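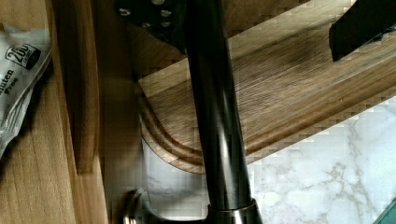 Kristýna Vaněk wrote in on Friday to ask whether anyone else's wrist cable had started lying to them, because hers was reporting a closed gripper while the fingers were wide open, and she had already swapped the motor, the driver board and the power supply without changing a thing.

Oh yes, Kristýna, I've met this one! It's one of my favorite faults, now that I know how to find it. I lost most of April to it. The symptoms look like a dying motor, or a software bug, or a bad camera stream, depending on the hour, and the cause is a pair of wires that cost next to nothing. So let's go through it properly, in the order I wish I'd used.

What the fault looks like

My arm works in a kitchen setup, reaching over a sink and a counter, so the wrist spends its day rolling and pitching around a tall faucet. The jaw position comes back on an encoder line that shares a cable with the camera power. When the line goes bad you get one or more of these:

The reported finger width freezes while the fingers keep moving.
The width jumps to fully closed for an instant and comes back.
The camera drops a few pictures at the same moment as the jump.
Everything is perfect with the arm parked in its home pose.

That last one is the giveaway. If you only test on the bench with the arm parked, you'll pass every check and go right back to blaming the motor. (I did this twice.)

Before you start

Press the emergency stop, then switch off the arm supply at the wall. Support the forearm before you cut power if your brakes are old, since some arms sag when they lose current. Take anything out of the gripper. A gripper that believes it's closed when it's open will happily drive its fingers toward the end stop, and you don't want your hand between them when it changes its mind.

You'll need a multimeter with a beeper, a hex key for the wrist cover, a roll of cloth tape and a marker pen. A second person helps a lot with step 3.

Step 1: Look at the log first

Open the jaw position log and find the first bad jump. Mine was at line 3,392, long before I'd noticed anything odd. Now read the wrist roll angle at that same line. Find the next jump and do the same. If the angles bunch together, you have a cable fault that depends on pose, and you can skip the motor tests completely. If they're scattered all over, check the connector at the base before you open anything up.

Step 2: Bring the wrist to the bad angle

Power up again with the speed limited. I use 50 millimeters per second, slow enough to step away from. Clear a space around the wrist, move to the angle you found in the log, and stop there. Then cut power again, as above. You want the cable in the exact bend where it fails.

Step 3: Beep it out

Unplug the encoder cable at both ends. Put one probe on pin 2 at the gripper end and the other on pin 2 at the base end, and have your helper flex the cable gently near the wrist clamp. A healthy wire beeps without a break. A broken one stutters — and when you hear that stutter after weeks of guessing, it's a wonderful sound! Repeat for the other pins and mark the spot on the jacket with your pen.

On mine, the break was right under the clamp. The copper had cracked inside insulation that looked brand new.

Step 4: Replace it and move the clamp

Please don't splice it. A splice at the wrist makes a stiff lump, and the wire will crack again next to the lump. I fitted a Koskela high-flex cable of the same length, but any cable rated for continuous bending should do. Then move the clamp back along the forearm so the cable makes one wide loop around the joint. Roll the wrist by hand through its full travel and check that the loop never pulls tight and never hangs down where it could catch on a faucet or a handle.

Step 5: Teach the software to be suspicious

My controller used to accept any width it was handed. Now it compares each reading with the last one, and if the fingers seem to have moved faster than the motor can move them, the arm halts and asks for a person. It took me an evening to add, and I'd put it in even if your cable is fine.

Finish with a slow run through every pose you normally use, empty gripper, one hand on the stop button. Watch the width plot the whole way through the old bad angle. If it stays smooth, put the cover back on and write the cable change in your log, along with the roll angle where the old one failed.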